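Speaker notes: The Monday we lost the zero
Cor Vanhove, for the Stakcombe regional meetup
Keep it to the half hour. Water on the left side of the lectern this time.

Opening

Thank everyone for coming out, and thank the Stakcombe people for the sandwiches (they really did do a lovely job). Say that I've been with the Norkeo arm for a good while now and I'm fond of it, so nothing in this talk is meant as a grumble. It's a story about a fault we should have caught much sooner, and I'd like to tell it slowly, in the order we lived it, wrong guesses and all.

Explain the job for anyone new. Buttons and small toys on a red tray, on a play kitchen counter. The arm reaches over, picks up what it's told to, puts it down again. Pressing a button is a separate routine, and that's the one that bit us.

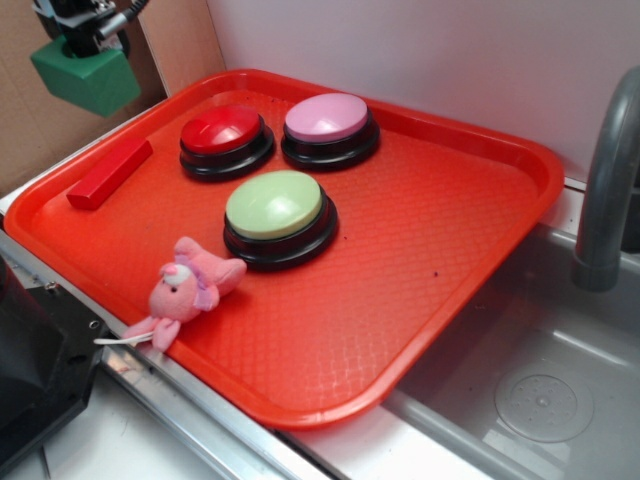

What was the fault, in plain words?
The arm had lost its true zero height after a restart, so every downward move went 8 millimetres lower than the controller believed.

Pause there, because people usually want to write it down. Eight millimetres doesn't sound like much. On a soft toy you'd never notice, and we didn't, for most of a morning. On a hard button it's the difference between a press and a shove.

How it showed up

Tell them about run 71. The arm came down on a button, kept going, and the whole tray skidded. I was standing right there with a cup of tea and my first thought, I'm sorry to say, was that somebody had bumped the counter. We straightened the tray and carried on! Own up to that one properly, it's the part I most want people to remember.

Then the force log. The limit in our settings was 2000, in the controller's own units, and the peak on that run was 1178. So the alarm stayed quiet, exactly as we'd told it to. The limit had been copied over from the old Grarkby cell, where they lift much heavier things, and I'd never gone back to ask whether it suited toys.

Low, flat pieces were where the error should have been plainest to us. The fingers have to come right down close to the tray for those, and there's very little height to spare. 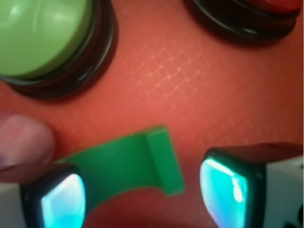
With a thin piece you want the fingertips just clear of the surface before they close, and we'd set that clearance at the very start of the project and hardly looked at it again. Once the zero slipped, the clearance was gone on paper as well as in practice, and the only thing saving us was a bit of give in the tray. When I finally sat down with the Matlala logger and laid the morning's runs over the previous week's, the step was as clear as anything. I felt my ears go pink.

What we changed

The arm now touches off on a fixed block after every restart, and it won't start a run until that reading agrees with the last one. The force limit is set per task. If the tray moves, we stop and write it down, whatever colour the excuse is.

I'd also mention the emergency stop. It was within reach the whole time and I didn't use it, partly from habit and partly from not wanting to spoil a run. We've talked about that a fair bit as a group and I think we're better for it.

If there's time, tell the story about the spare cable. If not, go straight to questions and leave the settings sheet up on the screen for anyone who'd like to copy it.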